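Drotine: frequently asked questions

We've gathered up the questions that come to us most often about Drotine, from the people who write in before installing it and from the people who've been running it for ages and have finally lost patience with one particular setting. The answers are longer than they strictly need to be. If you're in a hurry, the bit on getting started and the bit on timing are probably what you came for.

What is Drotine, in a sentence or two?

Drotine is the software that sits between the camera on your gripper and the controller on your arm. It takes in the wrist view, works out where things are on the table, plans a grasp and a way of getting to it, and then keeps checking the picture on the way down so that small mistakes can be put right before the fingers close. All right, two sentences was optimistic.

Who makes it?

We're a small team in Tarndale. The project began as a set of scripts for our own bench, and was then tidied up for a workshop in Barkville that wanted to sort small parts and had no wish to write its own planner. Most of what's in Drotine today came out of that job and the many, many emails that went with it. The planner inside it is called Eren and can be used by itself, and there's more about that further down.

What do I need before I can start?

A two-finger gripper, a camera fixed so that it moves with the gripper, an arm whose controller will accept joint targets over the network, and an ordinary desktop computer running Linux. A graphics card helps with the perception side, though you can get by without one if you don't mind a slower cycle. You'll also want the printed calibration sheet, which comes in the download folder. Please print it at full size and measure the scale bar with a ruler afterwards, as printers love to shrink a page to fit and never mention it.

How long does setting up take?

Most people have the arm moving under Drotine by the end of a morning. Getting good grasps takes longer, and it depends a great deal on your table, your lights and what you're picking up. We'd say leave yourself a couple of quiet afternoons for it and have a cup of tea nearby.

How do I calibrate the camera to the gripper?

Open the calibration page, lay the printed sheet flat on the table and choose "Start poses". The arm will visit a set of positions, pausing at each one while the software takes a view of the sheet. When it's finished you'll be given an error figure in millimetres. Anything under 3 is fine for objects you could comfortably pick up with your own thumb and finger. If yours is higher, check that the camera bracket is tight before you change anything in software. It's very often the bracket, and we say so with some feeling, having once spent most of a week rewriting the solver when a screw wanted half a turn.

Do I have to do it again if I move the robot?

Moving the whole robot doesn't upset the link between camera and gripper, so no. You will need to measure the table again, though, which is a much shorter job: clear the table of small objects, press "Fit surface" and wait. Do calibrate again in full if the camera has been knocked, taken off or refocused.

Why does it need to see its own fingers?

This one comes up a lot, usually from people who've carefully mounted the camera so that the fingers are out of view. Drotine uses the fingers as a reference. It knows the shape of them from the gripper file and it knows how far open the controller says they are, so it can compare that with what the camera sees and notice when the two don't agree. A finger that's been fitted the wrong way round, or a linkage that's worked loose, tends to show up in this check before it shows up anywhere else.

You'll want both fingertips in view when the gripper is fully open, with a decent stretch of table between them. The tips matter most. If some of the linkage behind them falls outside the view, that's no trouble at all, and the mask tool will deal with whatever remains.

What is the mask, and do I have to draw it by hand?

The mask tells the perception side which parts of the picture belong to the gripper, so that it doesn't go looking for objects there. You don't have to draw it. Choose "Build mask" and the gripper will open and close a few times while the software works out which bits travel with the fingers. You can touch it up with the brush afterwards, and we'd suggest being a little generous at the edges. Dark fingers against a dark background are the hard case, so point the gripper at something pale while you're doing this.
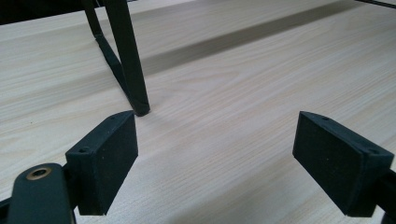

Once the mask is saved it's tied to the gripper file, and it'll be loaded whenever that gripper is chosen. If you swap fingers, even for a pair that looks just the same, do build it again. It only takes a moment and it saves a good deal of head-scratching later on.

My table has a wood-grain pattern. Will that confuse it?

Less than it used to! Older versions looked for edges quite eagerly, and a knot or a looping bit of grain could be reported as a thin flat object. The surface model now learns the pattern of the table when you press "Fit surface" and takes it into account. Streaky patterns are even mildly useful, as they give the tracker something to hold on to when the arm is moving over a bare stretch. A perfectly plain white surface is harder work, oddly enough, and a glossy one is harder still.

What about shadows?

Soft shadows are mostly handled. If you can still see the pattern of the table through the shadow, the software generally can too, and it'll treat the area as table. Hard, very dark shadows are another matter, and so is the shadow the gripper throws as it comes down, which moves and changes shape just when you'd like things to keep still. There's a setting called "Follow own shadow" that tries to predict where it'll fall. You tell it roughly where your main lamp is and it does the rest. A second lamp on the other side does the job even better, if you have one to spare.

It keeps trying to pick up crumbs. How do I stop it?

Raise "Smallest object" in the perception settings. It begins rather low, for the sake of people who handle tiny parts, and on an ordinary table that means every speck of dust gets its chance at glory. The setting is in square millimetres. We keep ours at 55 on the main bench, and turn it down only when we need to.

How do I tell the planner about things that shouldn't be touched?

Stands, brackets, cable runs and so on should go in as fixed obstacles. You can draw simple boxes around them in the workspace view, or load a model if you've got one. Boxes are usually plenty. For open shapes, such as a stand with legs and a gap between them, please fill in the gap and treat the whole lot as solid. The planner is quite clever enough to find a route through a narrow opening and not nearly wise enough to know that it shouldn't.

Cables need a bit of thought, because they sag and wander. Draw the box around the space the cable might visit on a bad day, and leave a bit over.

How fast does it run?

With a graphics card, the perception step on our bench takes 91 milliseconds and a typical plan takes 275. Both are printed in the log for every cycle, so you can see how your own set-up compares. If your plans are taking several seconds, the usual reason is an obstacle box that overlaps the starting position of the arm. Eren will try very hard to be polite about this and look for a way out, when it really ought to complain straight away. We're working on the complaining.

Can I use Eren without the rest of it?

Yes, and plenty of people do. It takes a starting position, a goal and a list of obstacles, and hands back a path with timings. It has no idea that cameras exist. There's a separate page of notes for it, along with a small command-line tool for trying out plans without an arm attached – a lovely way to spend a rainy lunch hour, if you're that way inclined.

Can I stop it halfway through a move?

The pause button in the window slows the arm to a halt along its planned path, and carrying on picks up from the same place. It isn't a safety stop and mustn't be used as one. Keep the emergency stop that belongs to your arm within reach, and test it before you test anything of ours.

Where do the logs go, and what should I send when I report a fault?

They're in the "runs" folder, one folder for each session. When you write to us, please send the whole session folder along with your gripper file, even if it seems far too much. We'd also love a line or two in your own words about what you expected it to do. The logs are very good at telling us what the arm did and hopeless at telling us what you wanted.

When is the next version due?

We're aiming for June. The main change is a friendlier mask editor with a proper undo, which you've all been asking for with great patience. Gripper files from the current version will load in the new one without any changes, but calibration files will need to be saved again from the calibration page.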